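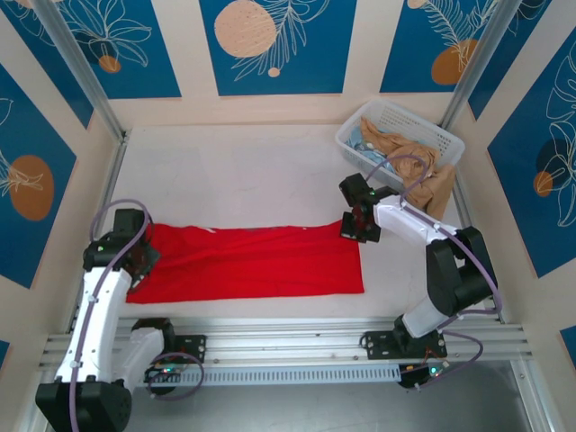
T-shirts, then. People asked after the sweater thread, so I'm writing down how I fold them. I've sorted and folded for the clothing exchange at Lindmont for a few years, and T-shirts are most of what comes in. (1/13)

Before you fold anything, get the shirt flat. Most bad folds I see were bad before the first crease. Lay it down, pull the hem straight, then the shoulders, then run your palm from the middle outward. (2/13)

Front side down if you want the print showing at the end. Front side up if it's plain and you don't care. A red shirt with a small mark on it shows that mark better if you plan for it at the start. (3/13)

First fold is lengthwise. I bring one side in to a third, sleeve folded back on itself, then the other side over the top. You get a long rectangle. Gisela Vogler taught me to do it in half instead and I still do that with kids' sizes. (4/13)

Small wrinkles along the length are fine at this stage. Smooth them once and leave them. If you keep going back you pull the hem crooked and have to start over. (5/13)

Hold both ends when you straighten the long strip. One hand on the collar end, one on the hem end, a light pull. Old cotton jersey stretches, so go easy – I've made a few shirts longer than they started. (6/13)

Then hem up to just short of the collar, and then in thirds. It should stand on its edge. If it slumps, the last fold was too loose. (7/13)

Surface matters more than method. I used to fold on a bed and got nowhere. A hard, smooth, pale surface is best, since you can see dark lint and whether the edges are parallel. At home I use the top of the Kornness dresser. (8/13)

Somebody always asks about folding boards. We have one at Lindmont, Ju-won Jang cut it from a cardboard box. It's good for keeping a stack the same width. It's slow for one person. I use it for adult large and up and skip it for the rest. (9/13)

Numbers, for those who like them: the August drop-off was 593 pieces and 400 of those were T-shirts. On a decent morning I get through 70 before I need to sit down. Bit-na Yeo does more than that and her stacks are neater. (10/13)

Storage. We file them upright in Trokholm bins, 40 to a bin, collars down, folded edge up. Sorted by size first and color second. Reds go together at one end, as a couple of them still bleed in the wash and I'd like to know where they are. (11/13)

Reply to a question from Ji-hoon Na: no, I don't iron them first. Take them out of the dryer while they're still a bit warm, shake each one by the shoulders, and lay it flat right away. If it sat in the basket overnight, a damp hand over the worst creases is enough. (12/13)

Long sleeves fold the same way, except the sleeve goes down along the side instead of back on itself. Hoodies are a separate thread and I haven't worked out what to do with the hood. If you have a way that fits in a Trokholm bin, reply with it. (13/13)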